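4.2 Washing and refitting the throw

Applies to the Pindivance lounge chair with the Baletti throw, all colors. Takes 15 minutes plus drying.

1. Lift the throw off from the middle. Don't drag it by a corner, the hem stretches.
2. Shake out. Outdoors if you can.
3. Machine wash, cold, max 40 degrees. Spin at 700, not 1000. Higher spin sets the creases and they are a pain to get out.
4. Line dry. No tumble dryer.
5. While it dries, wipe the shell with a damp cloth and a drop of dish soap. Rinse, dry with a towel.

CAUTION: No scouring pads, no bleach. Scratches on the shell can't be polished out.

6. Throw fully dry? Drop it over the seat in a loose heap, then find the two long edges.

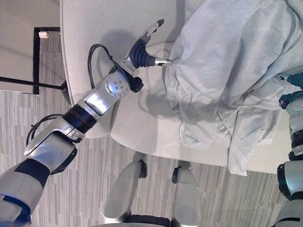

Can I iron the throw?
Use a cool iron on the back side only, with a thin towel in between. Never iron it on the chair.

7. Pull the long edges out to the sides till the bunched part in the middle lets go. Smooth with a flat hand, center outward.
8. Let the front flap hang evenly over the rounded edge. Tuck the rest behind the seat.

NOTE: New throws shed a bit the first few washes. Wash seperately from dark stuff.

NOTE: If teh throw keeps sliding, the shell is probably still damp. Take it off, dry again, go back to step 6.

Spare throws: see section 7, order from Desico. Quote the color code on the hem label.

Section revised 2026-10-20, W. Ghoneim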